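Kirnico Home Laundry Guide
Section 4: Folding T-shirts and putting the finished pile together

There is a quiet pleasure in a drawer of T-shirts that all lie the same way, and it is well within anybody's reach, even if you have always been a roll-it-up-and-shove-it-in sort of person (plenty of us were, and one or two of us at Kirnico still are on a bad morning).
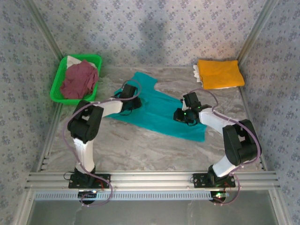 Folding goes best when you settle where everything will live before you pick up the first shirt. You want three places: one for the clothes still waiting, one clear patch in the middle to work on, and one for whatever is done. A basket at the back left, with a maroon cloth still bunched up inside it, and a folded mustard-yellow one over at the back right is a very comfortable arrangement, and it leaves the middle free for the teal piece that is being dealt with. If you would sooner have the basket on your right, do swap the two sides over. It makes no difference to the folds, only to your elbows.

Before you start

Make sure the clothes are properly dry, and that includes the seams under the arms and the ribbing at the neck, which hold on to damp long after the rest feels fine. Wipe down the surface and let it dry too. Any smooth, flat surface will do, whether it is a table, a clean floor or the top of a chest of drawers, so long as you can reach the far side without stretching.

The folding card that came with your Giltari set is 24 cm wide. That suits most adult shirts. For children's things, turn the card on its side and use the short edge.

Laying the shirt out

1. Take one shirt from the basket and leave the others where they are. It is tempting to tip the whole lot out, but then you spend the evening digging.

2. Lay the shirt face down with the collar pointing away from you. If it lands at a slant, don't pick it up again. Hold one shoulder down with one hand and draw the opposite hem towards you with the other until the shirt comes straight.

3. Smooth it from the middle outwards with flat palms, right to the ends of the sleeves.

Note: A soft jersey shirt will creep back a little after you smooth it. Give it a second pass and then carry on, as the folds will hold it.

Making the folds

4. Set the card in the centre of the back, with its top edge just under the collar.

5. Bring the left side over the card, sleeve and all. Turn the sleeve back on itself so that it lies along the fold and doesn't poke out past it.

6. Do the same with the right side. You should now have a long strip with straight edges.

7. Slide the card out from the bottom, gently, keeping your other hand on the collar.

8. Fold the hem up to the middle of the strip, then fold once more to meet the collar. Turn the whole thing over and give it a pat.

Caution: Don't press hard on printed designs, particularly if the shirt has just come off a radiator or out of the dryer. Warm prints can stick to themselves. Let the shirt cool for 30 minutes first.

Caution: The edges of the card are firm. Please keep it away from very small children, who will want it for other purposes.

Building the pile

9. Put the finished shirt down at the back of your working surface with its rounded fold facing you. Line up the next one by that fold and let the open edges fall where they like.

10. Keep light colours at the bottom and darker ones on top if you are partway through a wash day and still handling new dark clothes.

11. Stop when the pile begins to lean, carry it to the drawer, and start another.

Sabina Šimko, who wrote the first version of these steps, likes to stand her shirts upright in the drawer like books. Marek Beneš lays his flat and takes from the top. Both ways work with the fold above, though for upright storage you may want to make one extra fold at step 8.

If something isn't quite right

The strip is wider at one end: the card was tilted at step 4. Open the sides and set it straight.

The collar sags: the card was too low. Move it up a little.

The folded shirt springs open: the fabric is probably a heavy one. Leave out the last fold and store it flat.

Replacement folding cards are listed under part number 636. For jumpers and anything with a hood, carry on to Section 5.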